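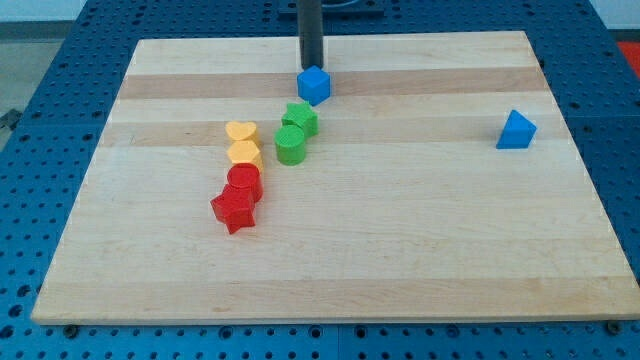 Coloured blocks on a maple board, on one of the blue work tables at Hyun.

So I finally made it to the open day at Hyun, the toy workshop out past Flondon, after two years of meaning to go and forgetting until the week after. It's held every October, one Saturday-ish sort of day with no fuss about tickets, and you just turn up, park in the paddock next door and follow the smell of sawdust. I brought a thermos and a very low tolerance for queues, and I came home with a bag of offcuts and sore feet.

The place is bigger than I was picturing. From the road it looks like a farm shed (it was one, they used to store apples in it) and then you get inside and it keeps going, one room opening into the next. They only let 12 people through at a time, so there was a bit of standing about in the yard first, but somebody had put out hay bales and a barrel of cold cider, and I got chatting with a couple who'd driven down from Gallen and had already been through once that morning. They told me to skip the gift shop until the end and go straight for the timber store. Good advice!

The timber store is my favourite kind of room. Racks up to the roof, all the boards lying flat with little sticks between them so the air can get through, and every stack has a date chalked on the end. There was maple, beech, a bit of cherry, and some gorgeous wavy stuff nobody would put a price on for me. I asked what happens to the boards with darker streaks in them and was told they go in with everything else, as people like a bit of colour in the grain. I'm with the people on that one. The board with the blocks on it in my photo is pale and creamy nearly all over, strips glued side by side, and then it has a couple of tan bands running across the back half. If it were mine I'd have it on the kitchen bench with cheese on it by dinnertime.

Next came the cutting room, which was loud. We got earmuffs and a safety talk, and then a demonstration of how a long square length becomes a row of cubes, with a stop set on the bench so you don't have to measure each one. They reckon they get through 300 cubes on a busy morning. Cubes are the easy ones, apparently. Stars are the real pain, because all those inside corners have to be sanded by hand or with a tiny strip of abrasive on a stick, and if you rush it you get a star with one fat leg. I had a go at sanding one. Mine had two fat legs.

Then the paint room, where you can't go past the yellow line but you can lean over it as far as you like. The colours are nice and plain: a proper royal blue, a grass green, a yellow that really is yellow. I do get tired of toys in beige and dusty pink, so I was very happy here. The blocks get a dip, a day on the rack, a light rub and then another dip, and the racks hold 64 at a time. I would have stayed longer but the fumes were getting to me a bit and the group behind us was stacking up at the door.

The last room on the tour is where the blue tables are, the ones with holes all over the top, and it's where the finished shapes get looked over. I liked seeing the different ones out together on the board, because up to then I'd only met them in crates of the same thing. There was a blue cube, a green star standing upright like it was pleased with itself, a green cylinder right in front of that, a yellow heart, a blue prism shaped like a little roof. The heart is new this year. I had my doubts about a heart as a building block (what do you put on top of it?) but a kid in our group had one balanced point up between two cubes on the play mat within a minute, so what do I know.

The play mat, by the way, is just outside in the old packing bay, and it's the best bit if you've got little ones with you. It's a huge pile of seconds, all the ones with drips and dinged corners, and they can build whatever they want for as long as they want. I haven't got little ones with me these days and I still spent 40 minutes there. My tower fell on a stranger's hat.

Food was sausages in bread, a pumpkin soup and a tray of date squares that were gone by the time I'd made up my mind. Bring cash, the card machine was sulking.

As for the shop, the thing everyone was carrying out was the Uro set, which is a mixed lot of shapes in a cotton drawstring bag. I bought one for my niece and nearly kept it. You can get loose blocks too, and a scoop of offcuts for a couple of dollars, which I've since been using as doorstops, pot rests and one very wobbly egg cup. If you want something posted they're slow but they get there, and the last day they're open before the summer break is a good while ahead of 25th December, so don't leave it like I usually do.

Getting there: take the Flondon turnoff, go past the grain silo, and slow down, because the sign is small and half behind a hedge. The paddock gets muddy at the bottom end. Wear closed shoes or they won't let you into the cutting room, and the loaner gumboots only come in enormous.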